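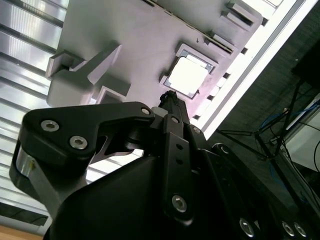

La segunda vida de la torre de oficina

Los ordenadores de sobremesa que se compraron para una oficina suelen acabar en el mismo sitio: un almacén al fondo, apilados de lado, con los cables de corriente metidos en una caja aparte. Siguen arrancando casi todos. Han salido de la mesa porque tocaba renovar el contrato, porque llegaron portátiles o porque el sistema operativo nuevo pedía algo que no tenían.

En enero, la gestoría Desmet cerró dos plantas y se encontró con 400 torres que no sabía dónde poner. Las vendió en bloque a Gesenex, una empresa que compra equipos retirados, los abre, los limpia, prueba las piezas y decide qué se vuelve a montar y qué se manda a reciclar. Durante el último año han pasado por su nave 3.372 torres. La mayoría son cajas de oficina corrientes, con la placa atornillada al lateral y la fuente en un extremo. No tienen luces ni ventana de cristal, y quien las abre por primera vez suele sorprenderse de lo cómodas que son por dentro.

La caja se tumba antes de tocar nada. De pie, cualquier pieza que se suelta cae hacia abajo y arrastra un cable o araña la placa. Tumbada, con la tapa lateral fuera, todo queda a la vista y los tornillos se quedan donde caen. El cable de corriente se ha desenchufado antes, y se mantiene pulsado unos segundos el botón de encendido para que los condensadores se descarguen. Después se toca una parte metálica del chasis. Son gestos de medio minuto y en la nave se hacen siempre, también con las torres que ya se sabe que van a despiece.

Lo primero que se encuentra es polvo. El de las oficinas con moqueta es gris y apelmazado, y se queda sobre todo en las aletas del disipador y en la rejilla de la fuente. El de los talleres es más oscuro y tiene algo de grasa, y ese no sale con aire. Una brocha de pelo suave y un poco de paciencia resuelven los dos casos. Los ventiladores se sujetan con un dedo mientras se sopla, porque girados a presión pueden dañarse los rodamientos.

Los cables vienen después. En una torre de oficina suelen ser pocos: el mazo grueso de la placa, el pequeño que alimenta el procesador, los de datos y corriente de los discos y los del panel frontal, que son los que más guerra dan al volver a montar. Conviene hacer una foto antes de soltarlos. En Gesenex pegan además una tira de cinta de pintor en cada conector del frontal, con una letra escrita a rotulador, y la cinta se queda puesta hasta la última prueba.

El procesador, sin prisa

La pieza que más respeto da es el procesador, y con razón. El disipador que lleva encima va unido por una capa de pasta térmica que, al cabo de los años, se seca y agarra. Si se tira de él hacia arriba en frío, en algunos zócalos puede salir el procesador pegado detrás y doblar los contactos. Lo habitual es encender el equipo unos minutos para que la pasta se ablande, apagar, desenchufar, aflojar los tornillos en cruz y girar un poco el disipador hacia los lados antes de levantarlo. Si no cede, se gira otra vez.

Debajo aparece la tapa metálica con la pasta vieja. Suele tapar la inscripción grabada, que es justo lo que hace falta leer para saber qué modelo se tiene entre manos. Se retira lo grueso con un trozo de papel o una espátula de plástico y el resto con alcohol isopropílico y un paño sin pelusa. No se rasca con metal. Tampoco se echa el alcohol sobre la placa: se moja el paño.

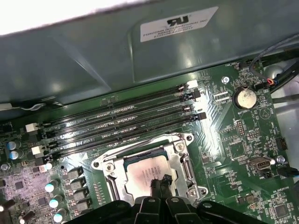

Procesador con restos de pasta térmica en su zócalo, junto a cuatro ranuras de memoria vacías.

En muchos equipos, el zócalo lleva un marco metálico con una palanca a un lado. Se baja un poco la palanca, se saca de su tope, se levanta del todo y entonces se abre la placa de sujeción. El procesador queda suelto y se coge por los cantos, en vertical. Hay que fijarse antes en la marca de la esquina o en las muescas laterales, que indican cómo vuelve a entrar. Entra por su propio peso; cuando parece que hay que apretar es que está mal puesto.

El error que más se repite en los equipos que llegan ya abiertos por otro es otro bien distinto, y tiene que ver con la pasta nueva. Se pone demasiada. Una cantidad como un grano de arroz en el centro basta para la mayoría de los procesadores de oficina, y el propio disipador la reparte al apretarse. En la nave usan la de Tustus, que viene en jeringa y se conserva bien tapada en un cajón. También hay quien la extiende con una tarjeta – el resultado es parecido si la capa queda fina.

La memoria se mira a continuación. Los módulos salen abriendo las pestañas de los extremos, y los contactos dorados se limpian con una goma de borrar blanca, pasada en una sola dirección. Después se sopla la ranura. Una torre que pita al arrancar y no da imagen tiene muchas veces ese problema y ningún otro, y por eso los equipos que llegan marcados como averiados se prueban primero con un módulo que se sabe bueno, puesto solo, ranura por ranura.

Lo que se aprovecha y lo que no

Cada torre lleva una ficha con 11 casillas. Se apunta el estado de la placa, el procesador, la memoria, los discos, la fuente, los ventiladores, los puertos delanteros, los traseros, la pila, la caja y la tapa. La pila es la que más veces se cambia, y es también lo más barato. Los discos se borran siempre antes de nada, y los que dan errores de lectura se destruyen y se anotan.

La fuente de alimentación no se abre. Si el ventilador roza, si huele a quemado o si las tensiones bailan bajo carga, se sustituye entera. En las torres de marca hay que mirar antes la forma y los conectores, porque algunos fabricantes usan los suyos y una fuente normal no encaja ni en el hueco ni en la placa. Por eso en la estantería de recambios hay más fuentes que ninguna otra cosa, ordenadas por la forma del conector y con una etiqueta grande en el canto.

Las piezas de plástico de color merecen un aviso. En muchas cajas de oficina los enganches que se pueden tocar sin herramienta están señalados con un color distinto, a menudo azul o verde: las guías de los discos, los cierres de las tarjetas, la pestaña que suelta la fuente. Son cómodos y también frágiles. Con los años el plástico se vuelve quebradizo, y una guía rota obliga a sujetar el disco con tornillos que a veces no llegan. De las torres de despiece se guardan todas.

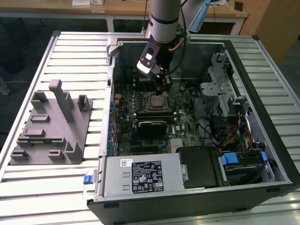
Una lectora que compró dos de estos equipos para sus hijos nos escribe que lo de las guías le parece poco al lado del ruido. Cuenta que el primero le llegó limpio y con la pasta cambiada, pero que el ventilador trasero zumbaba por las noches, y que lo arregló ella misma con uno nuevo y cuatro tacos de goma. «Si van a abrirlo de todas formas, que cambien también el ventilador. Yo habría pagado la diferencia», dice. Del segundo no tiene queja.

El comentario es razonable y en Gesenex lo reconocen a medias. Cambian los ventiladores que vibran en la prueba, que se hace con la tapa puesta y la torre de pie, pero una nave no es un dormitorio y hay zumbidos que allí no se oyen. Desde la primavera dejan los equipos en marcha en un cuarto pequeño con la puerta cerrada antes de embalarlos.

Para qué sirven todavía

Una torre de estas características, con una unidad de estado sólido y algo más de memoria, va bien para escribir, hacer cuentas, navegar y ver vídeo. Para jugar a títulos recientes no, salvo que se le añada una tarjeta gráfica, y entonces vuelve a aparecer el asunto de la fuente. El centro de formación Wistomside se quedó con 11 para un aula de mecanografía y ofimática. Pidió que fueran todas del mismo modelo, de manera que los recambios de una sirvan para cualquiera.

Quien tenga una en casa puede hacer casi todo lo anterior en una tarde. Hace falta un destornillador de estrella, una brocha, alcohol isopropílico, una jeringa de pasta y una mesa despejada con buena luz. Los tornillos se dejan en una huevera, en el orden en que salen. Los de la caja suelen ser más gruesos que los del disco y no conviene mezclarlos. Antes de cerrar se arranca el equipo con la tapa quitada, se comprueba que giran los ventiladores y se entra en la BIOS para mirar la temperatura del procesador durante unos minutos. Si sube sin parar, se apaga y se revisa el disipador: lo normal es que un tornillo haya quedado flojo.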